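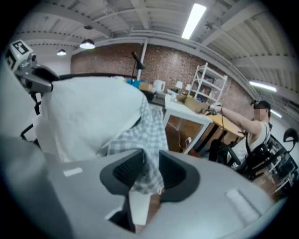

Wellow Cloth Handling Set

Version 2, released in June
Maintained by Jianhua Bai

Summary

Wellow is a collection of short recordings of household cloth being picked up, shaken out, folded and stacked. It has 282 recordings across 6 kinds of item: napkins, tea towels, pillowcases, hand towels, aprons and table covers. Plain white and checked fabrics make up most of the set.

Folder layout

items/ one text file per piece of cloth, with size, fiber and weave
recordings/ one folder per recording, numbered from 001
notes/ free-text remarks from whoever did the folding
splits/ train.txt and test.txt

Items

Each piece has a short code, such as NAP-03 or TWL-11. The code is the same in every file. Sizes are in centimeters and were measured flat, after washing. The largest table cover is 140 by 140. Tea towels came from Koltia and were washed before their first use. The pillowcases are older and have softened a good deal, so they slump more than the item file would suggest.

Recording rules

A recording starts with the cloth in a loose heap or over a support. It ends when the cloth is folded and left alone. The limit is 60 seconds. Attempts that ran over are kept and marked "long" in the notes.

Two pieces may be handled together. In that case both codes are listed, with the upper one first. Gingham over plain white is the most common pairing.

Labels

fold_type: half, quarter, thirds, roll
start_state: heap, draped, flat
result: neat, uneven, unfinished

"Uneven" means the edges are off by more than two fingers' width. It was judged by eye, and two people did not always agree. Where they differed, the first label was kept and the second is in the notes.

Known problems

Hems on the hand towels were relabeled after version 1, and a few notes still use the old names. Apron strings are not labeled at all. The Ifans pillowcases have no fiber content listed, as their tags were missing.

Changes from version 1

Added table covers. Removed the Kidville bibs, which were too small to fold in thirds. Fixed swapped codes for NAP-07 and NAP-08.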